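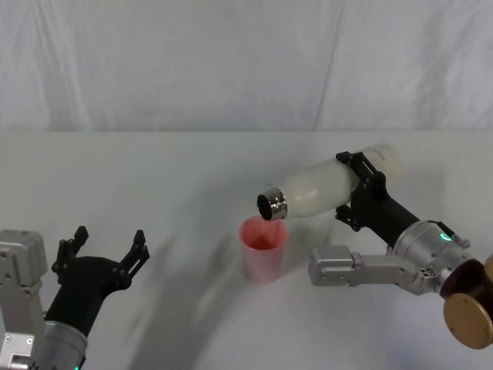
Golwood Carol Index: search finds no carols with yogh in the burden

Last updated: 1 March 2024
Reading time: 7 minutes

Status: Mostly fixed (see last entry)
Reported by: Ľubica Doležal
Handled by: Reijo Väisänen
Affects: Burden search, first-line browse, the mood of the reporter

Report (Ľubica Doležal)

I am trying to find every carol in the Index whose burden contains the word "nyȝt". I know there are several, having typed a good number of them in myself. The search says there are no results and asks whether I meant "knit".

I did not mean "knit".

What I did: opened the search page, set the field to Burden, typed nyȝt, pressed the button. I repeated this with "nyȝth" and "nyght". The last one brings up the carols where the scribe wrote it with a gh, so the search is awake. If I set the field to First Line and type nyȝt, I get results, and they look right to me. It only fails on the burden.

For anyone reading this who does not spend their life on carols: the burden is the refrain, the bit that stands at the head of the text and comes back after each stanza. It is also the thing that makes a carol a carol, so an index of carols that can't search burdens is a little like a phone book with no names.

Reply (Reijo Väisänen)

Thanks, I can reproduce this. "Did you mean knit" is Rovell being helpful. Rovell is the search engine under the Index and it came with a suggestion list meant for shops. I have switched the suggestions off. That is the easy part of the ticket and I wanted to do it first.

Can you try just the letter, ȝ on its own, in the Burden field? And tell me how you are typing it.

Reply (Ľubica Doležal)

On its own it also gives nothing. I type it by copying it out of one of our own entries, as everyone does. I have a little file on my desktop with a thorn, a yogh and a paragraph mark in it, and I have carried that file through several computers like a relic.

Reply (Reijo Väisänen)

Which entry did the yogh in the relic come from?

Reply (Ľubica Doležal)

I have no idea. It predates you.

Log: first look (Reijo Väisänen)

My first guess was the index files. They get rebuilt overnight on the Kinnunen server and once in a while a rebuild stops halfway through and doesn't mention it. I cleared everything and rebuilt by hand. No change. I then rebuilt again, in the hope that the first one had been shy. No change.

Second guess was the display font. We set all the Middle English in Jeven, and Jeven has form here: last September it drew every thorn as an empty box for the whole of one afternoon. But a font only affects what you see on the page, and the search doesn't look at the page. I checked anyway. Jeven is innocent, or at least innocent of the problem in the ticket.

Third guess was that Rovell strips "unusual" letters before it searches. It does do this, given the chance, and there is a setting for it. The setting is off for First Line and off for Burden. So both fields should be treated the same way, and they are not.

Log: second look

Copied a yogh from the first line of one carol and a yogh from the burden of the same carol, and pasted them side by side into a plain text editor. They look like the same letter. Asked the editor what they were. They are different letters.

The one in the first line is a yogh. The one in the burden is an ezh, a phonetic symbol used for the sound in the middle of "measure". It has a flat top and a tail, and in most fonts you would tell the two apart if you were looking hard. In Jeven you can't, as the designer drew them alike. I withdraw what I said about Jeven.

So the search was telling the truth the whole time. There are no burdens with a yogh in them. There are plenty with an ezh.

Reply (Ľubica Doležal)

I have just been to look at the transcriptions and I believe I can tell you how this came about, and I would like it noted that I am doing so of my own free will.

First lines and burdens were entered separately, as two jobs. First lines were done from the old card file. Burdens were done later, when we had decided how to treat repeats, and by then I was on a different computer where the character menu had a thing in it that looked like a yogh and was filed near the z. I remember being pleased at how easy it was to find.

The relic contains a proper yogh. I have checked. So whenever I used the relic I was right, and whenever I used the menu I was transcribing a fifteenth-century lullaby in phonetics.

Reply (Reijo Väisänen)

Noted. For what it's worth, the scribes would have seen your side of it. I've been reading through the entries to test this and at least one of them writes his yogh and his z exactly the same way and leaves it to the reader to sort out.

Reply (Ľubica Doležal)

That is a perfectly respectable practice and it is described in the introduction.

Log: size of the problem

There are 300 carols in the Index. Almost 70 have at least one ezh in the burden where a yogh was meant. None have one in the first line. I haven't found a carol that mixes both within a single burden, and I am grateful for that.

Plan: replace every ezh with a yogh in the Burden field. There's no reason for a real ezh to exist anywhere in Middle English verse, so a straight swap should be safe. Ľubica, please confirm before I press anything.

Reply (Ľubica Doležal)

Confirmed for the burdens. Please do NOT run it on the Notes field. The notes contain a discussion of pronunciation, and there the ezh is an ezh on purpose.

Also please leave the macaronic burdens until I have looked at them. Where a burden goes into Latin halfway through, I used the same menu for the abbreviation marks, and I now trust that menu with nothing.

Log: the swap

Took a copy of the database. Ran the replacement on Burden only, skipping anything tagged as macaronic. Rebuilt the search. "Nyȝt" in Burden now returns results. So do "knyȝt", "bryȝt", "myȝt" and "ryȝt". A search for the letter on its own returns a long and rather handsome list.

Also added a rule so that anyone who types an ezh into the search box is quietly given yoghs. If they typed it by mistake they'll never know, and if they typed it on purpose they are on the wrong website.

Reply (Ľubica Doležal)

Lovely, thank you. The results are right, as far as I've read.

However. The browse list is now in a new order. Under the old order the carols beginning "Ȝ" came among the Ys, where we put them after a long argument. They have now gone to the very end, after Z, along with all the thorns. "Þis" should be filed with "This". At present there's a kind of waiting room at the bottom of the alphabet with all the interesting letters in it.

My own name is in there too, on the contributors page. I am filed after Z, and the L has its little mark, and I am next to a thorn. I don't mind the company but I'd like to be back under D, where surnames go.

Reply (Reijo Väisänen)

Sorry. The full rebuild reset the sorting to Rovell's default, which believes in the English alphabet and regards everything else as luggage. It was sorting the contributors by first name as well, hence your eviction.

Thorn now files as th, yogh files as y, and contributors go by surname. My surname has dots over two of its letters and Rovell had me down as two people, so I've fixed that while I was in there.

Reply (Ľubica Doležal)

One query on yogh as y. It is right at the start of a word ("ȝe", "ȝer") and wrong in the middle, where it stands for gh. If someone sorts by burden, "nyȝt" ought to fall beside "nyght".

Reply (Reijo Väisänen)

Can I have that as a rule a computer would understand?

Reply (Ľubica Doležal)

At the start of a word, y. Anywhere else, gh. Except where the scribe is using it for z at the end of a plural, which I'll mark by hand, because you can't tell without reading the line.

Log: current state

Burden search: fixed.
Suggestions: off, and staying off.
First-line browse: fixed, with the start-of-word rule.
Sort by burden: using y and gh as above. The plurals are waiting on Ľubica's list.
Macaronic burdens: untouched. Searches for yogh will still miss any in this group.
Notes field: untouched, ezhes at liberty.
Entry form: the yogh and the thorn now have their own buttons above the Burden box. Please use the buttons. The relic is also acceptable.

Reply (Ľubica Doležal)

First part of the plurals list is in the shared folder. While making it I found an eth in a carol that has no business having one, so please keep the ticket open.

Contact the Golwood Carol Index help desk | © Golwood Carol Index | Back to top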